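Fractional laser settings and the case for fewer passes

The clinic Conard has run laser resurfacing since it opened, and for most of that period it used the settings printed on the manufacturer's card. Its lead laser nurse stopped doing that in April. We spoke for the better part of an afternoon on what replaced the card, and on why the clinic now turns some patients away at the first consultation.

The first change was to density. A fractional device treats a grid of small columns in the skin and leaves the tissue between them alone. Density is the share of the surface that gets hit. "People fixate on energy per pulse, and energy mostly sets depth," the nurse said. "Density is what I see in the recovery. If I double the coverage on a cheek, I have left half the healthy margin I would have had, and that margin is what closes the wounds."

Conard keeps a log of every session, with energy, density, number of passes, skin type and a redness score taken at each follow-up. It held 1,947 sessions when we met. The log was started for insurance purposes and was not designed to answer clinical questions, a limitation the nurse raised before I did. "There is no control arm. The operators changed, the handpiece was replaced once, and the redness score is one person looking at a face. I would not publish it. I would use it to decide what to do on the next patient."

What the log suggested was that a third pass added recovery time and little else for mild acne scarring. The clinic now does two passes at a lower density and spaces the sessions 6 weeks apart. For deeper scars it still uses three, over the scar only, with the edges feathered at reduced energy.

I asked how patients take to hearing that they will get less laser than they were expecting.

"Some of them have paid for a strong treatment somewhere else and they measure value by how bad the first night was. I show them the follow-up scores. A few go elsewhere, and that is their right."

The second change was to screening. Darker skin types carry a higher risk of pigment change after resurfacing, and the clinic previously handled this by lowering the energy across the board. It now requires a test patch in front of the ear and a wait before anything is booked. Of 76 patients patch-tested under the new rule, 11 were moved to a different treatment, usually a series of light peels. The nurse was careful about the number. "Those are not 11 complications avoided. Those are patches I did not like the look of. I can't say what a full face would have done."

Recent tanning, self-tanner included, means a postponement. So does an active cold sore. Patients with a history of them start an antiviral before the appointment, prescribed by the clinic's physician, and the session does not go ahead if the course was not started.

Much of the remaining conversation was on cooling and numbing. The clinic uses a compounded cream supplied by Brulotov, applied for a fixed time and removed completely, first with dry gauze and then with a damp wipe. Residue matters, the nurse explained, as it changes how the beam meets the skin and can leave a patchy result. Area is limited too. "Cream on the face only, and we write down the amount. Full face and neck and chest together is a lot of anesthetic to absorb. I split those into separate visits." Cold air runs throughout the session at a fixed fan setting. It was formerly adjusted on request, and the nurse found that heavy cooling made it harder to judge how the skin was responding.

Aftercare has been cut down to plain petrolatum, a bland cleanser and sunscreen once the surface has closed. Conard used to sell a kit from Rekeo with five products in it. The kit was dropped after several patients reacted to something in it and the clinic could not tell which product was responsible. "With one ointment, I know what to stop," the nurse said.

Vitamin C serums and retinoids stay off until the skin no longer stings under water. Makeup is allowed at the same point — mineral powder first, then whatever the patient normally wears.

The nurse expects the density figures to be revised again when the log has another year in it. Pulse duration is next on the list, and the current software does not record it, so it is being entered by hand in the comments field.

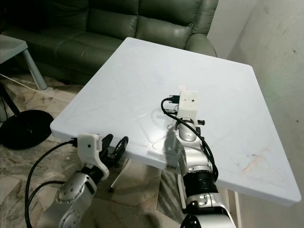
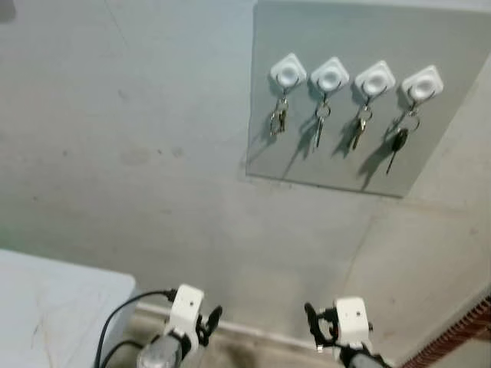
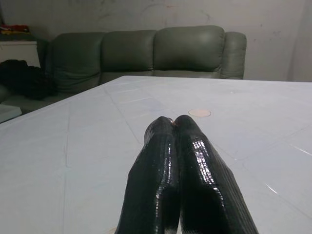

Su, reading a draft of this interview, objected to the passage on passes: two passes at low density and one at a higher density can deliver the same total coverage, and unless the log separates them, the redness scores cannot say which variable was responsible. The nurse agreed that the log does not separate them cleanly. Total coverage per session can be calculated from the existing entries, and that column is now being added.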